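One day in Lultilmont with kids, what would you do?

Posted by maplecanoe in Trip Planning

Hi all! We'll be passing through Lultilmont in November on our way to the coast, and we have one full day there with an 8-year-old who loves anything with a legend attached. I've read that there's a stone bear by the old gate and that you're supposed to rub its paw for luck. Is it worth hunting down, or is it one of those things that takes two minutes and then you're standing in the cold? We'd also love a tip on where to stay. We'll have a car but would be happy to park it and forget it.

wanderly_3381

Oh, you picked a great town for this! The bear is small, smaller than the postcards make it look, but please go anyway. The story is that a bear sat down in the gateway one winter and wouldn't let the tax collector through, and the town was so grateful they carved her in stone. Rub the left paw, not the right. The right one is supposed to bring you a visit from the tax man, and my kids still argue over which of them touched it.

Go early, before 10 in the morning, and you'll have the gate pretty much to yourselves. After that, walk up the Lorente steps behind it. There are 100 of them (my daughter counted out loud the whole way, so I'm sure) and at the top you get the river, both bridges and all those crooked roofs at once. On a clear morning it's just gorgeous.

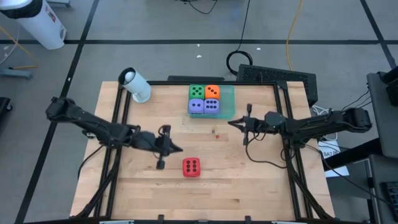
Coming down, take the lane on the left side so you end up at the covered market. Get the potato cakes with apple — they come straight off the griddle and one portion is plenty for two people. The puppet museum is around the corner and it's wonderful if the weather turns on you. They let children work some of the old puppets in the back room, and we stayed until they closed.

For a bed, we loved the Jetar guesthouse by the lower bridge. Nothing fancy, creaky stairs, huge breakfast. Ask for room 8 if you can get it, it looks right out over the water. They have a few parking spots in the yard but you need to reserve one when you book.

tobyontheroad

Bear is ok. Steps are slippery when it rains so bring real shoes. Bus 615 goes up the back way if you don't want to climb.

gardengate

Seconding the puppets!! One thing to add: the little Trudex ferry crosses the river from below the market, and my boys thought it was the best part of the whole trip. It takes maybe five minutes and the captain rings a bell on the way over. I'm not sure it runs every day in November, so check the board at the landing before you promise anyone a boat ride. On the far side there's a path along the old wall with a playground at the end and a kiosk that does a really good hot chocolate.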